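March 5, 2021

My second season as a line judge

I started to judge lines at our volleyball club in Zostanmont because my knee did not want to jump anymore. Ans De Smet, who makes the schedule, gave me a flag and a sheet of rules, and the same evening I stood in a corner of the court for the match against Brelell. I made two wrong calls in the first set. The Brelell captain was polite about it, my own team was less polite.

What I did not understand as a player is how little you see if you follow the ball. You must look at the line before the ball arrives there, and wait. On a hard serve this feels very wrong, as if you are missing the match. Pieter Dekker has done this work for 18 years and he told me to keep my eyes on the line from the moment the hitter starts the arm swing. It took me until the ninth match to trust this.

The touches on the block are still the most difficult for me. Sometimes I hear a touch better than I see it, but in the hall in Nseir the people have drums, so there I hear nothing. In that hall I once gave "out" and the referee changed it to "touch". He was right, I think. The hitter was already shouting at me before I had the flag up.

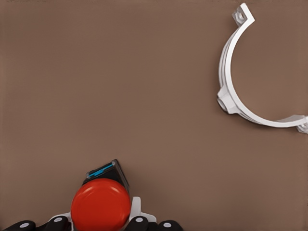

Another thing is standing still. A set can take a long time when both teams are good, and against Harex we had one that ended 36-34. My legs were more tired than after playing. Now I move my toes inside my shoes between the rallies - it looks silly only if you know about it.

We have had no matches for months, so I read the rules again in the evenings and watch old finals with my finger on the pause button. My wife says I call too many balls in. If everything goes well we start again in September, and Ans has already put me down for the first home match. I have asked her for the corner far from our bench.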